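Showing the task: hand guiding and remote control in a simulated home
Notes for the speaker
Blažena Jireš, Grodurmont
Workshop in Testberg, 8 November 2018

Time for the talk: 20 minutes, then questions. Speak slowly. The water is on the left side of the desk.

1. Opening

Good morning. I work at Grodurmont in the group that collects demonstrations. Before that I programmed welding cells, where every point is taught one time and then the robot repeats it until the end of its life. In a home it does not work like that, and my talk is about what we do in its place.

By demonstration I mean one complete recording of a task, from the start position until the operator presses the end button. We store the commands of the operator, the joint positions and what the cameras see. From many such recordings a policy is trained. I will say little about the training. My subject is the person who shows the task, and what we can do so that this person shows it well.

(Ask who in the room has moved a robot arm by hand. Wait for the hands. If many, make section 2 shorter.)

2. By hand

In hand guiding, the operator takes the arm near the wrist and moves it through the task. The motors carry the weight of the arm, and the person gives the direction.

It is the quickest way to teach a new operator. People have a good feeling for contact, and they feel it when a drawer is stuck or when a handle comes to its end stop. The arm gives this back directly to the hand.

Two difficulties we have met again and again. The first one is that the body of the operator is in the camera pictures. The policy then learns from pictures with a sleeve in them, and later the sleeve is missing. The second is that the person stands where the robot base should stand, mostly in small rooms. A bathroom is the worst place we tried. For some weeks we guided the arm first and replayed the motion afterwards for the cameras, with the person out of the room. It is correct data, but every task takes double time, and if an object slips in the replay the recording is lost.

3. By remote control

With remote control the operator sits somewhere else and looks at the camera views. We use the Ďurica hand controller, one for each arm. The trigger closes the gripper. A foot pedal connects and disconnects the hand from the arm, so that the operator can put the hand back to a comfortable position without moving the robot. New operators forget the pedal. Please plan one session only for this.

What is lost is the feeling of contact. Our operators press too hard in the beginning, and they look at the gripper and not at the object. Ľudovít Gajdoš, who trains our operators, asks them to say aloud where they will make contact before they move. After a few sessions he lets them stop saying it. I was not convinced when he began with it, now I would not give it up.

Remote control also gives us something we did not plan. The operator sees only what the robot sees. If the person cannot find the tap handle in the view, the policy has no chance to find it either, and we know it on the same day.

4. Why we practice in simulation

We do the first part of the practice in Sekik, our simulator. The controllers, the pedal and the screens are the same as with the real arm. Only the room is computed.

The home has rooms which are connected by doorways, and an operator must be able to look from one room into the other and still know where the robot stands. It sounds easy. With a single camera and dark walls, many people lose the orientation in the first session. For this reason the first exercise has no arm task at all. The operator drives the base, stops before the sink, and names what can be seen through the door.

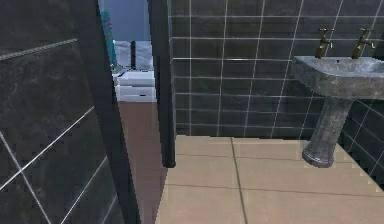
5. What makes a good exercise

We write each exercise on one page. The page must contain the start pose of the base, the object, the goal, and the condition for stopping. If one of the four is missing, two operators will show two different tasks under the same name, and the training cannot repair it.

An example from our book, in its present wording:

"Sink, exercise two. Start in front of the sink cabinet, base straight to the wall. Take the green object from the top. Hold it above the middle of the top, then set it down in the front half. Open the gripper fully and go back to the start pose. Stop if the object falls on the floor."

Please look at the sentence about the gripper. In our older version it only said "put the object down". Some operators opened the gripper a little, some fully, some went away with the object still touching one finger. We needed a long time until we understood where the strange behavior of the policy came from. It had learned the average of all of them.

I will also say a word about the faucet, which stands quite near to the green object. The operator must choose from which side to come. Both sides are allowed, but inside one recording the choice must stay. If the person starts from one side and changes, we ask for a new recording. It is better that the operator decides before the hand moves, even when this costs a pause at the start. Pauses at the start we cut away. Pauses in the middle we cannot cut so easily. 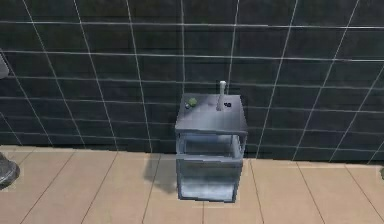 How many demonstrations does one exercise need before it is worth training?

For a simple pick and place on a sink top we train for the first time after 69 recordings, and we look at where it fails. Then we collect more only for these places. If the first group is all from one operator, I would not trust the result, so we want at least three people in it.

(This question came in February at the internal talk, and it will come again. Answer it here, do not wait for the end.)

6. Numbers from our collection

For the sink exercises we have 3,673 demonstrations by remote control, all in Sekik. From these we marked 370 as failed. We keep the failed ones. They are not used for teaching the motion, but they are good for teaching the operators, and we use them to check if our automatic success test is right.

The automatic test was too kind in the beginning. It looked only at the final position of the object. A recording where the arm pushed the object over the top with the elbow was counted as success. Now the test asks also if the gripper was closed around the object at any time.

(If somebody asks for success rates of the policy: we do not show them today, the evaluation is not finished. Say this in one sentence and continue.)

7. Small changes of the view

When the start pose of the base changes by the width of a hand, another object can come in at the side of the view. For a person it means nothing. For a policy that was trained from a few start poses, it can be enough to make the arm hesitate.

Therefore we change the start pose a little between recordings, and we write the change into the file. The operator is not told. In the first months we told them, and they corrected the base before starting, because they are orderly people. We lost all the variation that we wanted to have.

The part of the task which must stay the same is the order of the contacts. First the object, then the surface, then nothing. The path between can be different each time, and I ask you to let it be different. An operator who tries to repeat exactly the same path becomes slow and tired - and the data become poorer too.

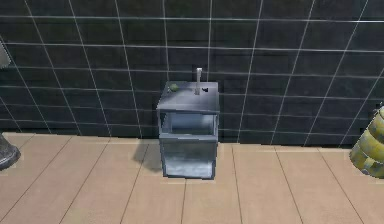 8. The taps

The pedestal sink has two brass taps with cross-shaped handles, and for our operators this is the most difficult exercise in the bathroom. A cross handle must be taken on two arms and turned around the axis of the tap. With hand guiding on a real one, people do it without thinking. With the controller, the hand turns well but also moves a little to the side, and the fingers slip from the handle.

What helped us:

Lock the position of the gripper while the operator turns. In Sekik it is one button, on the real arm we had to write it ourselves.

Turn in short steps with the pedal. Take, turn, open, go back, take again. Show it in the same way in each recording.

Teach one tap at a time. When both were in one exercise, the operators took whichever was nearer, and the policy could not know which one was meant.

Put the camera a little higher than you think is needed. From a low position the handle and the spout are one behind the other, and the depth is hard to judge.

For this exercise I would still mix the two methods. We record some turns by hand guiding on the real arm, to have the correct forces, and the rest by remote control in simulation. How to weigh the two kinds against each other in the training is an open point for us, and I will be glad to hear from groups which have tried it.

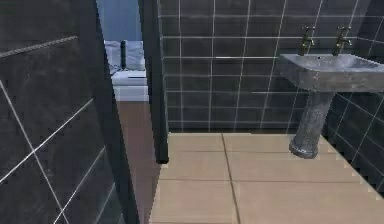

Bathroom exercise in simulation: pedestal sink with two brass taps, bedroom through the doorway.

9. For the discussion

Leave this text on the screen while people ask.

Who should be an operator? We had good results with people who never worked with robots. They need more time for the pedal, but they have fewer bad habits from the teach pendant. I was myself a slow learner for this reason.

How long is a session? We stop before the operators want to stop. The last recordings of a long session are often the ones we delete.

What we would like to exchange: exercise pages. Ours are in English and in Slovak, and Ľudovít Gajdoš will send them to everybody who writes the mail address on the list at the door. If you have a page for opening a drawer with remote control, please bring it to us in the coffee break, we have rewritten ours many times and are still not content with it.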